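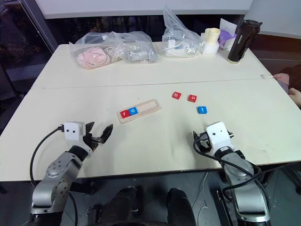 Visit Report: Koretdale Municipal Paper Conservation Center, Spring Open Day

Purpose of the Visit

The Samari Library Association sent a delegation of four to the spring open day of the Koretdale Municipal Paper Conservation Center in April. The delegation consisted of Nandini Salian, Leonor Caldeira, Satish Grewal and Seija Kettunen, who prepared this report. Its purpose was to learn how the Center stores and repairs large-format maps before the Association decides on the future of its own map collection.

Reception and Program

Guests were received at 9:30 a.m. in the entrance hall on Vosa Street. The director, Deming Qiu, gave a short welcome and outlined the history of the building, a former seed warehouse. The Center holds 1,246 maps and plans, most of them land surveys and railroad drawings. Of these, 258 have been fully treated and returned to the reading room.

Map Storage

Maps are kept flat in steel drawers, with no more than ten sheets to a folder. Rolled items are being flattened in order of use, so the sheets most often requested by readers are treated first. Staff explained that the oldest drawers have shallow lips and that sheets can catch when a drawer is closed quickly. Replacement drawers have been ordered from Ikonen, with delivery expected before winter.

Ms. Caldeira asked about climate control. The storage rooms are held at a steady temperature, but humidity on the north side rises after heavy rain. A second dehumidifier was installed last year and readings are taken each morning.

Repair Workshop

The delegation watched a conservator mend a torn survey sheet with thin Japanese tissue and wheat starch paste. The paste is cooked fresh and strained twice. Mr. Grewal was permitted to try the method on a practice sheet. Surface cleaning is done with soft brushes and grated eraser, and pencil notes in the margins are left in place.

Public Access

Readers may request up to five sheets per visit. The Center admits school groups by appointment and charges a fee of $200 for private group tours. Members of the delegation found the request form clear, although the printed catalog does not yet list the railroad drawings.

Matters for Follow-Up

Ms. Salian will obtain the Center's folder specifications. Mr. Qiu has offered to receive two members of the Association's staff for a week of training in tissue repair, and a reply is due by the end of the month.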